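Cutting by Hand or by Machine? Tool Use in Small Frame Shops
Project report, Materials and Making, second draft

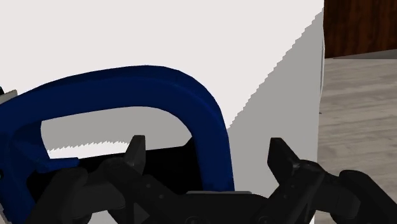
1. Why we picked this

Our group wanted to know why small shops still cut metal by hand when powered saws are easy to get. Two of us had worked summers in a bike repair place and the hand saw was always the first thing off the wall. So that was the starting point. Not a huge theory behind it.

We looked at three shops. Posik fixes bikes and wheelchairs. Brerberg makes shelf brackets and railings, all short runs. Montes is a sculpture studio that shares a yard with a tire place. All three said yes in March and let us sit in for a few afternoons.

2. What we asked

How do you decide which tool to use? What does a cut cost you, in time and in blades? Who is allowed on the powered saw? We also asked to see the job books. Posik and Brerberg keep them, Montes doesn't, so anything about Montes below is from talking and watching only.

3. What the job books showed

Posik and Brerberg together had 816 jobs written down for the year. We went through all of them over two weekends, which was too many for two weekends. The handwriting at Brerberg is hard going and we left out 9 jobs we couldn't read at all.

Of the ones we could read, 89 said clearly that a part was cut by hand. We think the real number is higher. At Posik people don't write down a quick cut, they only write it if it took a while or they broke a blade. We should of asked about this before we started counting and not after.

Hand cuts were mostly:
- seat posts and steerer tubes
- rusted bolts that wouldn't turn
- one-off lengths, where setting up the powered saw takes longer than the cut
- anything already attached to something else

The last one came up a lot. You can't carry a railing to the saw if it's bolted to a porch.

4. Cost

Brerberg paid over $3,000 for its powered saw, used. Blades for it are extra and the shop did not want to give us a number. Hand blades are cheap enough that no one tracks them. They live in a coffee can.

Time is harder. A thin tube takes a couple minutes by hand and seconds on the machine, but then there's the walk, clamping, ear protection, waiting if someone else is on it. For one cut it comes out close. For a stack of the same part it's not close at all.

5. Blade choice

Coarse teeth for thick soft stuff, fine teeth for thin tube. Everyone agreed on that. They did not agree on how tight to set the blade or how often to change it. Montes changes blades when the cut starts to wander. Posik changes them when someone complains.

6. Problems with the project

Three shops is not many. We wanted a fourth, Flallach, but they moved buildings halfway through and stopped answering. Also our form had a question about safety training that people read in two diffrent ways, so we dropped it.

7. Next

Would like to time real cuts with a stopwatch, same tube, same person. Also get Montes to keep a book for one month. They said maybe.

Last edited Tue 16 November

Comments

railbird: Good read. We do the same at my work, the big saw is for batches and that's it. Tape the end of the tube before you cut, keeps the line straight.

m_kettle: Section 3, is it 816 before or after you took out the unreadable ones? Not clear.

Project group: Before. Will fix it in the final.

tubeandlug: Blade tension is worth a whole report. Most crooked cuts I see are a loose blade.

Contact the project group | © Materials and Making student projects | Back to top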